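Shop Floor, How-To, Automation at Work
5 min read

Setting up a bin-picking station your coworkers can live with

I run the kitting benches at Mindham, and in November we moved the mixed-item sorting over to a robot arm. I got the job of writing up how we did it for the Clovstead site, and half of what I wrote had nothing to do with the robot, so I'm putting that half on my own page too.

Start with the people who do the job now. I spent a whole Tuesday on a stool next to the second shift, just watching hands. They shake the bin when stuff piles up. They tip cups over before grabbing them. They leave the awkward bits for last (everybody does it, me included!). Write all of that down before you touch a setting, and show it to them, because they'll correct you.

Next, pick one task and keep it small. Ours was taking odd-shaped items out of one bin and putting them in the next one. We ran 40 picks, stopped, talked, then ran 40 more. Keep a paper log by the bench with the item, the time and what went wrong. By the end of the first week ours had 276 lines in it, and the handwriting got worse as it went on.

Fix your bins down. I can't say this loudly enough. A bin that creeps half an inch will ruin your afternoon, and you'll blame the software for it like I did. Clamp them to each other, then put tape on the table at the corners so whoever opens up in the morning can put everything back where it goes.

Decide who can stop it. Our answer is anyone, no questions, and no form to fill out after. Make sure the pendant lives where a person can get to it without leaning over the arm, and have every single person practice stopping and restarting, 3 times each, on a slow run.

Then sort out the jobs, and do it out loud. Two people on our bench went from picking all day to loading bins, clearing jams and keeping the log. One likes it. The other misses the rhythm of the old work and told me so, and we now swap her onto hand packing every other day. Wrists are happier all around. The talk about pay grades took longer than the wiring, so start it early, and don't let anyone promise things they can't sign for.

Last thing, give it ugly stuff to pick. Neat blocks in a row will tell you nothing. Toys, cups, thin things lying under fat things, all bunched up on one side of the bin, that's a fair test and the crew will have fun choosing it.

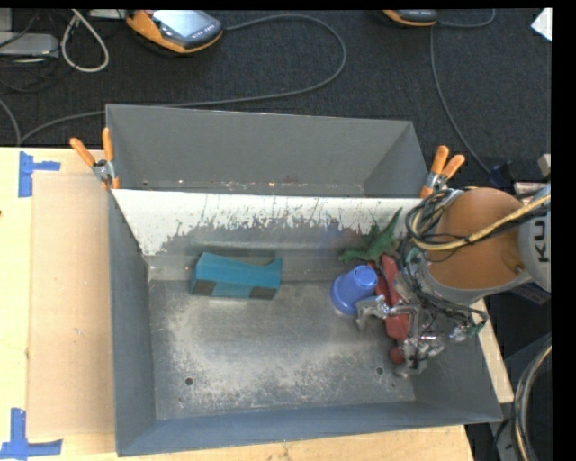 If you try this at your own place, do the stool day first, even if your boss says there isn't time for it. I'm writing up the log sheet next, once I've typed up the last few pages.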